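New fruit rack, new me

I finally did it. After months of lemons rolling off the back of the counter and turning up behind the toaster in March looking like something from a museum, I bought a proper fruit rack, and I am so much happier about it than a grown adult should be!

It's the copper wire kind, all loops and rings, and it came from Hundurell (the little homewares place next to the bakery, if you know it). I'd been in 2 times before and talked myself out of it both times. Then Cameron Tipoki came over for coffee, watched me chase an orange across the floor, and told me to just go and get the thing. So I went.

The color is what got me. My kitchen is very gray, a sort of gray that goes brown in the evening, and I picked it on purpose when we moved in and I still love it, but it does swallow everything you put on it. Copper wakes it right up. And citrus in copper! I keep walking past just to look. I've been buying oranges I don't need.

A few things I've learned so far. Big grapefruit are a squeeze, so those still live in the bowl. Bananas don't belong in it at all (I tried, they looked like they were escaping). Lemons are perfect. Limes are fine if you put them in the smaller loops, otherwise they drop through and you're back to crawling under the table.

The other nice surprise is how much counter I've got back. Before, I had the bowl, the overflow bowl, and a paper bag I kept meaning to deal with. Now I can roll out dough without moving 4 things first, and I wipe down a lot more often, even if the crumbs come back the minute anyone goes near the bread.

Konrad Tokarz asked in the comments last time whether wire racks bruise soft fruit. I haven't had any trouble, but I mostly keep citrus in mine, so I'd be curious to hear from anyone who's tried it with peaches or plums. 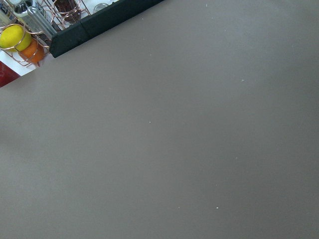
Next I want to sort out the onions and garlic, which are still in a net on the door handle. I've got my eye on a hanging basket, same sort of copper if I can find it, and if that goes well the tea shelf is going to get it too.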